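29 Jun 2026
Finishes workshop, Munville
Entry by Ferdinand Brunner

Work continued on the limewash samples for the Morelli kitchen. Hường Dương prepared the second batch from the Dolent putty delivered last week, thinned with filtered water and passed twice through the fine sieve. Batch weight before thinning was 219 g. The first coat was applied to the primed boards with the wide block brush and left for 60 minutes before the edges were checked.

Board 3 shows lap marks along the upper third. The remaining boards are even. The marks follow the point at which the brush was reloaded, and the wall there had not been dampened again. Future boards are to be misted immediately before each pass. The shade remains slightly warmer than the client's reference card, and the ocher will be reduced in the next batch. 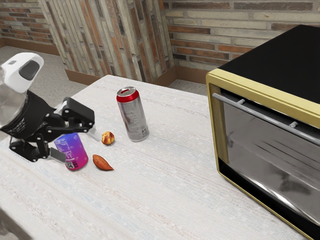 Rendered view: white textured table, toaster oven at right, brick wall sections behind.

The client has asked whether the wash may be carried over exposed brick. Modgate has agreed to supply reclaimed bricks for a trial panel. Absorption should be tested on each brick before any color is applied, and the joints should be brushed free of dust.

Second coat to follow after 20 hours. Ms. Dương will label the boards on the reverse and keep the unused putty under water. The durability panels remain on the north rack until September. Sieve mesh is running low; reorder.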